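Throw-in thread. I have spent February coding Florkelum's attacking throws from match video and I'm finally through the last game, so notes go up today, 2025-03-01, before the Prakent match makes them out of date.

Sample: 133 throws taken in the attacking third, league games only. Cup games are left out because two of them have no usable wide-angle video and I didn't want to mix sources.

Definitions first, as this is where most arguments start. A throw is "long" if the first contact is inside the penalty area. It is "short" if the first contact is by a teammate within a few steps of the touchline. Everything else is "middle," and middle is a messy bin.

A throw counts as retained if Florkelum have controlled possession seven seconds after release. Controlled means a completed pass, a carry or a shot. A header that goes up in the air and comes down on somebody is not control. I was strict on this.

If a throw goes straight out for another throw to Florkelum, I coded it as neutral and dropped it from retention. Some people count it as retained. Your percentages will come out higher than mine if you do that.

First finding. The long throw is used less than the commentary suggests. It is the smallest of the three groups, and most of the cases come late in games when they are level or a goal down. When leading they hardly use it.

Second finding. Retention from short throws is poor, and poor in a specific way. The ball is thrown to feet, the receiver has a defender tight behind, and the return pass to the thrower is blocked or goes out. The thrower is usually still standing off the field when the return pass is played.

That last part is fixable. The thrower needs to step in on release. In the video the right-side thrower steps in nearly every time and the left-side thrower mostly doesn't. The difference in retention between the two sides is in the direction you'd expect. I would not put a decimal on it.

Middle throws down the line are, in practice, a clearance with hands. Florkelum lose most of them and then defend a throw in almost the same spot. Territory is kept, possession isn't. Whether that is a bad trade depends on who is waiting for the ball on the other side.

Against Akande it was a bad trade. Akande play their own throws backward to the center back right away and then switch. Florkelum's midfield had shifted all the way over to the touchline to contest the first ball, so the far side was open. Both of Akande's best chances in that game start with a Florkelum throw.

Against teams that throw it straight back down the line, no harm done. You get a run of throws in the same corner and the clock moves.

On the clock: I timed dead-ball periods too, from the ball leaving play to release. Long throws take far longer than short ones, which is no surprise, with the center backs walking up and the towel coming out. The useful part is the spread. Short throws have a very wide spread and I think it is because no one is assigned.

When the nearest player takes it, release is quick. When the nearest player picks the ball up, looks, and then drops it for the fullback, the opponent is set in every case I coded. The handover costs more than the quality of the fullback's arm gives back.

Simple rule a staff could test: if you pick it up, you throw it, unless the long throw has been called from the bench. I'd like to see that for a month.

Field dimensions matter here and get ignored. Rondov was laid out in 1939 and the field is still on the narrow side. A thrower with an average arm can reach the near edge of the six-yard box there. The same throw at Prakent lands short of it, in front of a defender who is facing the ball.

So home and away long throws should not be pooled. I pooled them in my first pass and the result looked very flat. Split by venue, the home ones produce a first contact by Florkelum more often and the away ones produce a lot of headed clearances.

The run-up also differs. At Rondov the boards sit well back from the touchline on the east side and close to it on the west. West-side long throws are taken from three or four steps. You can see the ball come out flatter and shorter.

A note on trajectory, because someone asked last week. Flat throws are harder to defend at the near post but give no time for runners to arrive. Looped throws give time to runners and to the goalkeeper. Florkelum's flick-on routine needs the flat one. Their second-ball routine at the edge of the area needs the looped one. They sometimes line up for one and throw the other.

The lineup tells you which is planned. Two players on the goalkeeper means flick-on. One player on the goalkeeper and a spare at the D means second ball. If I can see it from the stand so can Prakent's analyst.
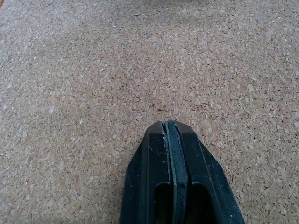
Compressed cork granules, close up.

Back to Prakent. They defend long throws with a man in front of and a man behind the target, and they leave one player high on the halfway line. That one player is the whole issue. Florkelum have been leaving two back for him, and one of the two is the left-side thrower, who is out of position on any throw from the left.

Options: leave the holding midfielder back on left-side throws, or don't take long ones from the left at all. I'd pick the second. The left side is the weaker arm and the output there is close to nothing.

Foul throws: I logged these for completeness. Very few given. Going by the video, more could be, mostly for the back foot coming up. Referees seem to look at the hands and not the feet. That's an impression from watching a lot of clips, I haven't coded it in a way I'd defend.

Also logged: throws taken from the wrong spot. Everyone gains a few yards. Nothing interesting here except that long throws gain less, as the assistant has time to walk over.

Error sources. I coded everything once and then recoded a random set of 100 without looking at the first pass. Agreement was good on zone and outcome, weaker on "middle" versus "short" where the receiver checks toward the thrower. If you move those cases around, the short retention figure gets a little better and the middle figure gets worse. The order doesn't change.

The seven-second cutoff is arbitrary. I tried shorter and longer windows. Shorter flatters the down-the-line throw because the scramble isn't over yet. Longer adds noise from things that have no link to the throw.

Game state is handled crudely: ahead, level, behind. I did not separate the last part of games, and I should have, given how many of the long throws fall there. Stoppage time is recorded as minute 90 in the feed I used, so anything after that is lumped together. Will fix by hand when I have an evening.

I did not model shot quality. There aren't enough shots from throws in this sample to do it and I am not going to post a chart that moves every time one header goes in.

What I'll watch at Prakent: does the left-side thrower step in on release. Who stays back on long throws. Whether the quick ones are taken by the nearest player. Those three can be checked on a normal broadcast if the director stays on the wide shot, which on recent form is a coin toss.

Sheet is in plain columns: match, minute, side, zone, thrower's side, first contact, outcome at cutoff, dead-ball time, score state. Reply if you want it. I'd mostly like someone to recode the "middle" group blind and tell me where we differ.

Akande's throws are next. Same definitions, same cutoff, so the two sets can be put side by side. Going by the first two games they take nearly all of theirs short and backward, and it's a lot quicker to code.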